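Week 4: Seams, Linings and Closures

Reading for this week: course pack, pages 16 to 32. Bring your unpicker and the Drimness sample card.

Linings

A lining hides raw edges and takes most of the wear. Cut it slightly smaller than the outer so it does not bag out inside. Press every seam before you cross it with another one.

Zippers

Baste first, then stitch with the zipper foot. Start both sides from the same end or the tape will creep. On a curved opening, clip the seam allowance, not the tape. Raelene Henare will demonstrate corners in the Thursday lab.

A soft bag with a zipper around the opening and a dark nylon lining in the flap:
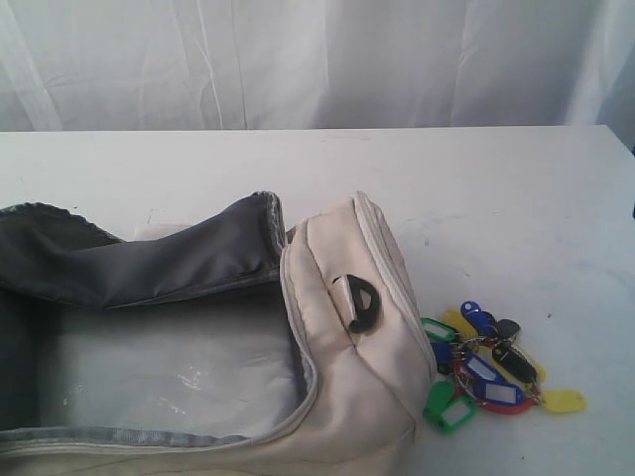 Homework

Sew one lined sample with a curved zipper, label it and hand it in to Leonie Kereama by Sat 1 August.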